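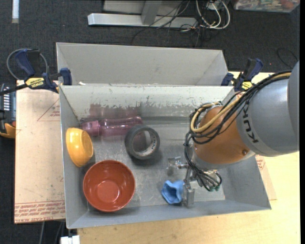

Minutes of the Fullinard Street Tenants' Association

Saturday, 10:00 a.m., ground floor meeting room

Chair: Zanele Chauke
Minutes: Kha Trình

1. Minutes of the last meeting
Approved with one correction. The bike room key deposit is per household, not per key.

2. Laundry room
The two new dryers are in and both take cards. The older washer nearest the door still stops before the spin cycle. The management company, Gestier, has been told twice and has given no date for a repair. Zanele will write again and ask for one in writing. Until then the washer stays switched off and a sign goes on the lid.

Residents on the third floor asked for the room to stay open until 11 p.m. on weekdays. Those living above it objected to the noise. Agreed to leave closing time at 10 p.m. and bring it up again in the fall.

3. Heating
Complaints from the north side of the building continue. Apartments 17 and 43 both report that the bedroom radiators stay cold when the living room ones are on. Gestier's position is that the system was balanced last year. Several people present disagreed that this had been done on every floor.

Kha will put a temperature sheet under each door on the north side. Please fill it in morning and evening for one week and return it to the box by the stairs. The sheets will go to Gestier together with the letter about the washer.

4. Courtyard
The quote from Panicker for repairing the paving came in at $620. It covers the loose section by the back gate and does not cover the drain. A second quote, from Vekeo, has been asked for but not received. Decision put off until both are in hand — if Vekeo has not answered by the next meeting, the Panicker quote will be voted on by itself.

The bench will be moved to the east wall so the gate can open all the way. No vote needed.

A resident asked whether tomatoes could be grown in the planters along the wall. No objections, as long as the pots stay off the walkway and somebody waters them in August.

5. Parcels
Packages are still being left on the floor in the front entrance. One went missing in March and was never found. Shelves were suggested. Gestier must agree to anything fixed to the wall, so a freestanding unit would be simpler. Kha to measure the space beside the mailboxes and report back.

Carriers will be asked to ring the apartment first. Names on the door panel are out of date for at least two apartments. Send corrections to Zanele.

6. Money
The balance stands at $135 after the printing bill was paid. Dues stay the same for the coming year. Reminder slips will go out to households that have not paid.

7. Other business
The stairwell light on the second floor flickers and has been reported. The recycling pickup now comes before 7 a.m., so bins need to be out the night before — the side gate should be latched again afterward.

The meeting closed at 11:25 a.m. The next meeting will be in the same room, date to be posted by the mailboxes.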